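Notebook, Prunitgate, upstairs room. February, still.

10.40. Kettle on, north blind up, second go at the big green ground. The first go is leaning face to the wall, where it can think about what it did.

For anyone else reading this (Agustina, I know you read this, there was paint on the last page): the job is the long landscape for the Ultthorpe library, the estuary one, and the problem is the underlayer. I mixed it too lean in the middle and too oily at the left, because I ran out of one jar and opened another without stirring it. Left side has stayed tacky for 19 days. Right side dried like a biscuit. The middle is a sort of diplomatic zone.

What I did this morning:

Scraped back the left third with the wide knife. Most of it came off in long rubbery curls, quite satisfying, and stuck to my sleeve, less so. Wiped down with a rag and a very little spirit, windows open, coat on. Left it while I sized the spare panel.

The spare panel is the one Pimentel sent as a replacement for the warped one. It is also warped, though in the other direction, so if I could persuade them to marry I would have a flat one. I have put it under the plan chest with the encyclopaedias on top. I'll look at it next week and be disappointed then.

Mixed the green again from scratch. Recipe, so I stop doing it by mood:

Yellow ochre, four parts
Ultramarine, one part and a bit
Burnt umber, half a part
White, enough to see what you're doing
Medium, one capful per jar, STIRRED

The 'bit' of ultramarine is where it all lives. With a flat one part it goes the colour of army tents. With two it goes to sea, and the whole thing looks like a ferry advert. I tried three swatches on the back of the Prarkero invoice and the middle one is right. Cut it out and pinned it above the sink. Please do not use the back of it for phone messages.

The Prarkero invoice, incidentally, is for the easel crank. They have charged for the crank and for 'fitting', and the fitting was me, with a spanner, on the floor, swearing. I have written a polite letter. I have also written the other kind and put it in the drawer.

12.15. Laid the new ground on the left third with the big flat brush, thin, working outward from the join. The join shows. It was always going to show. I feathered it for a while, then feathered the feathering, and at that point put the brush down and went to stand on the stairs. From the stairs the join is much better. I may suggest to the library that people view it from the stairs.

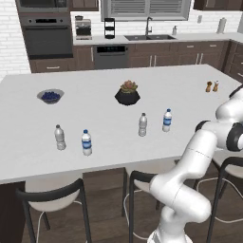
Back up at ten past one, and the light had gone round to the chimney side, so everything on the easel looked a shade too warm. Did not touch it. This is a new rule and I'm proud of it. In the old place I'd have gone in with a cool glaze on the strength of one bad half hour, then spent the evening taking it out again.

Did edges instead. Taped and painted the sides of the two small studies, both in the dull grey that Agustina calls 'filing cabinet'. She's right, but it does make the pictures sit still on a wall. One of the tapes lifted a sliver of sky off the second study, top corner, about a fingernail's worth. Patched with the last of the sky mix, and it's a touch pink. I've decided there was weather.

Notes on the brushes, because someone asked and I gave a vague answer:

The big flat is still good. The soap seems to have rescued it, hairs all pointing the same way for the first time since autumn.

The filbert with the blue handle is dead. It has been dead a while and I've been using it out of loyalty. Moved to the glue pot.

The rigger is missing. If it is in your box, Agustina, I would like it back, and if it isn't in your box I'd like it understood that I looked in your box.

2.30. Agustina Retamal in person, without the rigger. She looked at the estuary for a good long time, head on one side, and said the green was fine but the horizon was too high. I said the horizon was where the horizon is. She said had I measured it. I said I'd been there. She said that wasn't what she'd asked.

So we got out the drawings and measured it. It's too high. Not by a lot, a finger's width at the left and less at the right, so it's also on a slope, and the sea is gently pouring out towards the fire exit. I must have squared it up from the canvas edge, and the canvas edge isn't square. I checked the stretcher with the big set square and there's the culprit, bottom left corner, open like a yawning mouth.

Options as discussed over the last of the ginger cake:

1. Knock the stretcher true with the mallet, retack that corner, redraw the horizon. Half a day, plus the risk of cracking the dry side.

2. Leave the stretcher as it is and drop the horizon by eye. Quick, but the frame will give the game away the minute it goes on.

3. Move to a coastal town and let them find it.

Going with the first. She held the corner while I knocked, and it went over with one good tap and a noise I didn't care for. No cracks that I can find by lamp. There may be one by the second post, or that may be a hair. Will look again in daylight and have left a chalk mark on the wall level with it so I don't spend the morning hunting.

The new horizon is snapped in with a chalk line. Blue chalk, which was a mistake, as it went straight into the tacky patch and now there's a very faint, perfectly level blue stripe across a third of the estuary. I rather like it. It can stay until I stop liking it.

4.20. Money, briefly, then I'll stop. The tin says 1,383 for the year's materials, and I'd have sworn it was less. Most of that is linen. A fair bit is cadmium red, of which this painting contains none. I seem to buy it when I'm worried.

For the next session:

Look at the chalk mark by daylight, crack or hair.
Second thin coat on the left if it has stopped grabbing the finger.
Redraw the posts, all of them, from the new line down. The far ones will want to be shorter.
Ring Pimentel about the panel, in a nice voice.
Buy cling film for the green, the jar lid no longer fits since I used it to stand the hot lamp on.
Heater: the left bar only. Both bars trips the lights downstairs, and the framer has stopped finding it funny.

Brushes washed, rags in the lidded bin, window on the latch. The estuary is still up on the easel, facing into the room this time. Turned off the lamp at five to five and fell over the encyclopaedias.

7 comments · 23 shares

This site uses cookies to remember your preferences. Accept / Manage settings

Get new notebook pages by email. Enter your address to subscribe.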